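# Is a painted loaf of bread a sign?

1st July

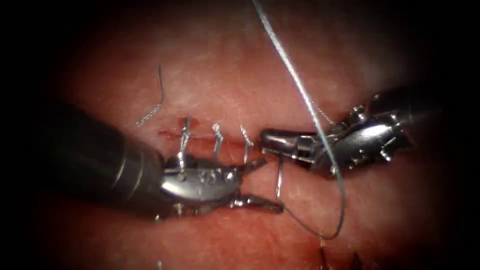
*Three stitches along a narrow red line.*

So I finally sat down and read the whole Fliltach sign ordinance last night, with a pot of coffee and a very patient dog, and I have thoughts. Bear with me, I'm not a lawyer (I do payroll for a living), but I've lived three blocks from Solís for most of my adult life and I feel like I've earned an opinion on that wall.

Quick catch-up if you don't live in town. Solís is the bakery on Stivitz Street. In February they had the side wall painted with a big mural: the old mill, the river, a field of wheat, and down in the corner one loaf of bread. It's lovely! I walk past it every morning. Then the town sent them a letter saying that because the mural shows something the business sells, the entire wall counts as a sign, and a sign that size isn't allowed anywhere downtown. If they'd painted a trout instead of the loaf, no problem at all. A trout is art.

The bakery sued. Their argument is that the town can't decide whether a painting is legal by looking at what's in it, and that doing so steps on their free speech rights. The town says it's only regulating advertising and it would treat anyone the same way.

I went back and forth on this more than I expected to. I don't want downtown to turn into one long billboard, and I remember when Ninex put that glowing thing up over the phone store and you could read a book by it in my kitchen. The sign rules got rid of it and I cheered. So I get why the town is nervous about making an exception for a place everybody likes, when the next place to ask might be one we can't stand.

But then I read section four, and oh boy. A sign is "any device, figure or painting which calls attention to goods." By that wording the barber pole is a sign, fine, but so is the stone fish over the door of the old market hall, which has been there since 1863 and has a plaque on it. I asked about the fish at the town clerk's window and was told it's "historic," which isn't a word that appears anywhere in the section. I checked twice.

There's also a piece about distance. Anything within 300 feet of the courthouse gets reviewed by a separate board, and I'm pretty sure the bakery wall is inside that line. The letter doesn't mention the board at all. Maybe there's a good reason. If you know it, please tell me, my email's on the About page.

The petition to leave the mural alone had 1596 names the last time I looked, and that's a lot for us. The last council meeting drew nearly 100 people, with folks standing out in the hallway and one baby who had plenty to say during the budget items. The council voted to keep fighting the suit, four to three. I don't love that. I'd much rather they spent the legal money on the crosswalk by the school, and I said so in my two minutes at the microphone, a little too loudly.

What I'd like is a new section four. Set a size for business lettering, limit the lights, and leave the pictures alone. The next town over did something close to that and their main street looks fine to me.

Anyway, the hearing on the town's motion to dismiss got moved again and I haven't seen the new date posted. I'll put it in the sidebar when I do. In the meantime the loaf is still up, and the cardamom rolls sell out before nine, so go early.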